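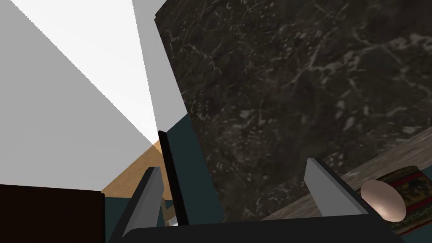

Unit 6: Planning and Paying for a Robot Workcell
Course handout, Witville evening program in applied automation

Last week we got as far as choosing the arm. This week is the part I love most, and the part students skip in their first proposals: everything else on the order form!

Start with the job, written in plain words. What gets picked up, how big is it, what is it made of, and what is it sitting next to? A smooth egg shape and a tin are very different things to close two flat fingers on. If your list has both, say so on page one, because it decides the gripper, and the gripper decides quite a lot of the budget.

Simulate before you buy

In simulation you can try a wide opening, a narrow one, longer fingers, a higher counter, all in one afternoon and all for the price of your time. Build the room as well as the robot. Walls, cabinets and counter edges take up reach, and a wrist camera sees them from odd angles. Stone with strong veins or a hard wedge of light on a white wall is worth putting in early, so you can test your vision software against it while changes are still free.

What a simulation won't settle is grip on real surfaces. Keep money back for that.

Worked budget: the Fostunport kitchen bench

Our practice case is a small bench cell for Fostunport. The arm is already paid for, so we are only pricing the extras.

Gripper, two-finger, Cendano: $2,000
Mounting plate and cable kit: $286
Spare finger pads, two sets at $80: $160
Test objects: $200
Total: $2,646

Look at the last two lines again. They are small, and they are the ones that get cut. Please don't cut them! Pads wear, and a cell without its own test objects ends up being tested on whatever is lying on the desk.

The Reisinger quote in your packet covers the same bench with a different gripper. Check whether the mounting plate is included before you compare totals – the two suppliers don't lay out their quotes the same way.

Timing

Work backward from the day the cell has to run. For Fostunport that is the end of January, so the gripper order goes in first and the pads can ride along with it. Leave room for one return.

For next class

Bring a one-page plan for your own cell: the object list, a sketch of the room with heights marked, and a priced list in the format above. Put a question mark beside any price you haven't confirmed – we'll work through those together at the start.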